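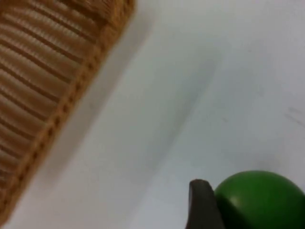 **Fumiko Nomura**, course tutor, Basketry and Woven Form

## Session 2: Reading a woven basket

Bring a basket from home if you have one. Before we cut any material, you will spend the first part of the session looking at how a finished one is put together.

**Sides.** Closely packed weaving gives a ribbed surface. Follow one strand with a fingertip and note where it passes under its neighbour. On a curved wall the rows slope a little — draw that slope, even if it looks wrong on paper.

**Border.** The plaited rim holds the ends in and takes most of the handling. It is often darker than the sides. Sketch one repeat of the plait at twice its size, then count the repeats along one side of your own basket.

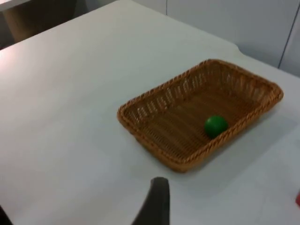
**Base.** Look at which way the ridges run. In a rectangular basket they may follow the long side, and a small ball set down on them shows how flat the floor is. Check the walls for gaps by holding the basket up to the window.

Write up your notes on one side of A4 and hand them in by the end of November. The drawing counts for 55 marks, the written notes for the rest.

Reading: the Sasaki handout, page 17 onwards. Page 57 has the border diagrams — we will need those in Session 3.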